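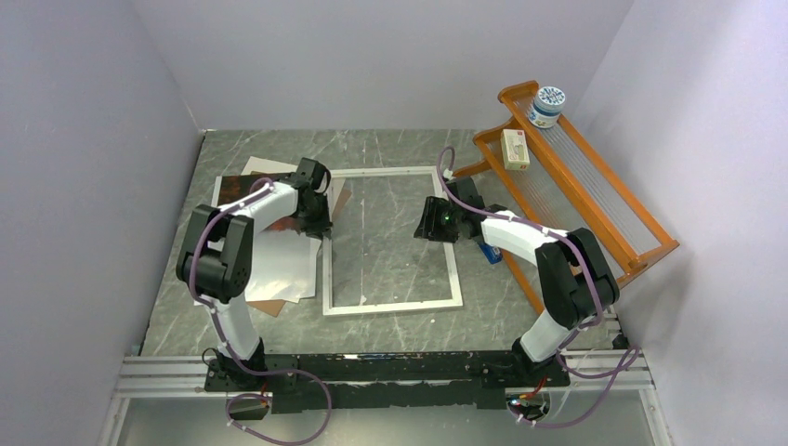 The two arms at work over a white frame in the Trislow test room, Astgate.

Can a robot put a picture into a frame? A small company in Astgate, Trislow, has tried to answer this question during the winter, and the answer for the moment is: sometimes. In the last series of tests, which ended in February, a pair of robot arms was asked to do the job 100 times. It finished 37 of them without any help from a person.

The result was shown on 28/02/2025 to a group of shop owners and framers from the region. Many of them came with the same thought, that framing is a simple chore which everybody does at home on the kitchen table. After two hours in the test room some of them spoke about it differently.

"I have framed pictures all my working life and I never had to explain to anybody how I hold the thing," said Trevor Horrocks, who runs a framing counter in Tapley. "Then I watched the machine try, and I saw how many small decisions are in it."

The job was chosen because it exists in the house and also in the shop. Somebody who buys a print will need to put it in a frame, and a shop like the one of Mr Horrocks does it many times in a week, often with the same cheap frames. The pay for this part of the work is low. It is also the part which new staff like least.

For the tests Trislow uses two arms which stand side by side on one black bar, each with a gripper of two fingers. Each arm has its own task, but they must share the same space, and for certain steps one has to hold while the other moves. The company wrote the control program itself. It is called Sendanard, and it learns from a person who moves the arms by hand and repeats the same job again and again.

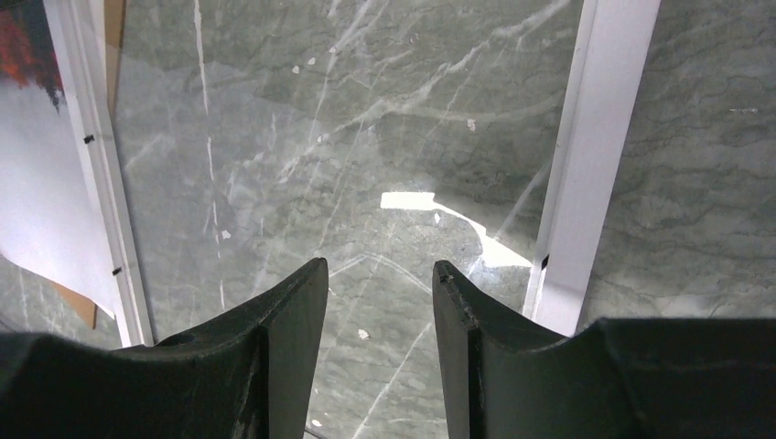 The most difficult moment, according to the team, comes before anything is lifted. A gripper must come down beside a thin edge and close on it at the correct height. If it is a little too high, it takes only air. If it is too low, it pushes against the table and the arm stops for safety. A human hand feels the table and corrects itself, and we do not notice that this has happened.

Glass and plastic sheets make the work harder. A clear sheet gives reflections, and the lamps in the room make bright places which move when the camera moves. The program took such a bright place for the corner of a sheet in several tests, and the gripper went to it with full confidence. The team has since changed the position of one lamp, but it does not want to solve the problem only with lamps. A kitchen or a shop has the light that it has.

Paper is another trouble. It bends, it slides, and two sheets can stay together. Cardboard is easier, and the arms could move a piece of cardboard correctly in most of the attempts. Turning a sheet so that it lies straight in the frame took much longer.

The small clips at the edge of a frame were the last part of the tests. Mr Horrocks presses them down with his thumb and says he does not look at them. The gripper has no thumb, and its fingers are wide in comparison with a clip. In the present version a person still has to do this step when the arms have failed at it 3 times.
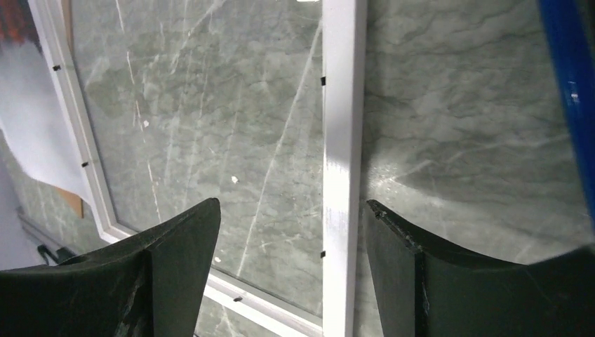

Slower than a person

Speed was the point on which the visitors asked the most questions. Trislow did not give an average time, and said only that the arms are clearly slower than an experienced framer. For a shop this is maybe not so important if the machine can work in the evening when the shop is closed. But then it must work without somebody who stands next to it, and with 37 good results this is not yet possible.

One visitor wanted to know what happens when a customer brings an old frame, with a back that is nailed or glued. The reply was short: the arms would not be given such a frame. Another asked about the damage. Corners were scratched in some of the tests, the company said, and it does not recommend to try with anything that has value.

The price of the system was not announced either. Trislow says that it is not selling anything at this stage, and that the arms will stay in Astgate.

For use at home the distance is even longer. In the test room the arms are fixed in one place, with walls on the sides and a flat surface below them. The things they need are put in their reach before the start.
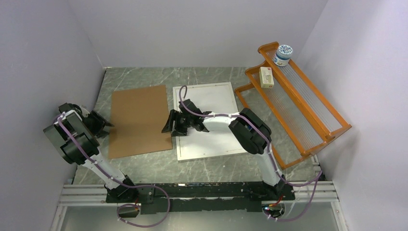 In a living room somebody would first have to clear the table, find the frame and remove the old picture, and by this time most people would have finished the job themselves. The company agrees with this. It sees the first use in small shops and in the back rooms of print sellers, where the same frame comes many times in one day.

A second series of tests is planned with frames of another size. Trislow wants to know if the program can use what it has learned, or if a person must teach it again from the beginning. Mr Horrocks has offered to send some frames from his own stock, including a few with clips that he calls "the bad ones". He has not changed his plans to take on a new assistant for the counter in Tapley.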